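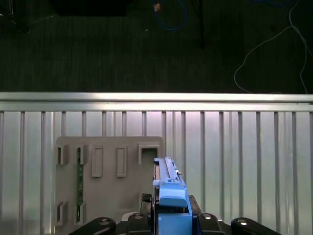
Fig. 1. Wrist camera, board task. Blue part held upright below the bracket on the gray plate.

Unit 3: Teaching by Hand and by Remote Control
Notes by Brendan Hennessy

Read these before the November lab. I have left out the history, which you can get from the textbook.

The claim you will meet in nearly every sales sheet goes like this: a person who knows the job moves the robot through it, the robot records, and after enough recordings it can do the job alone. I believe the first two parts. The third depends on what "enough" and "the job" mean, and the people making the claim seldom say.

3.1 Two ways to give a demonstration

By hand (kinesthetic teaching). You take hold of the arm and push it where it should go. You feel contact through the arm, but you also feel its weight and the drag in the joints, so your motion is slower and clumsier than your own hand would be. Your body may also get into the camera's view, and a learner can pick up on your sleeve as easily as on the part.

By remote control (teleoperation). You move a leader device and the robot follows. The pictures stay cleaner. On most low-cost rigs you lose the sense of touch, and people make up for it by staring at the screen and creeping forward. The creeping goes into the data too.

Neither way records why you did anything. If you paused to think, the log has a pause in it.

3.2 What the wrist camera can and can't tell you

Go back to Fig. 1. The top of the part points at the bracket and the fingers hold it from both sides. It looks well lined up. Now try to say how far the part is from the plate in depth. You can make a guess from one view, and the learner has to make one as well. A person at the bench would lean over and look from the side.

Note the metal behind the plate. Shiny ribs change their look with the light, and a policy trained under one lamp may fall apart under another. The Stornum handout treats this as a small matter. I don't.

3.3 Clutter
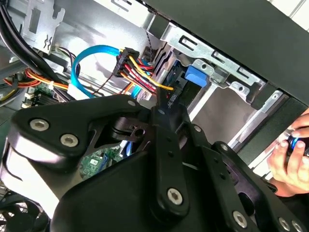

Fig. 2. Wrist camera inside a desktop computer case, with a hand at the right.

A case full of cables is a much harder place to teach in. Rigid parts stay put when you leave them alone. Wires bend, spring back, and hide what is behind them, and the gripper itself covers a good share of the view. Two demonstrations of one motion can give you two quite different sets of pictures.

When a person's hand shares the workspace, write down what it was doing. A success that had help is a different thing from a success without it, and the pooled data sets I have read through often mix the two.

3.4 Counting

Madigan, our practice set, has 2,195 recordings. Tulum has 300. Students always want the bigger one. Before you choose, find out how many operators there were, how many starting positions, and whether failed tries were thrown out.

For the lab, bring:
your answers to the 3.2 depth question, with a sketch
one page on how you would label a helped demonstration
the Prasow log reader, installed and tested on your own laptop

Late pages lose 2 points.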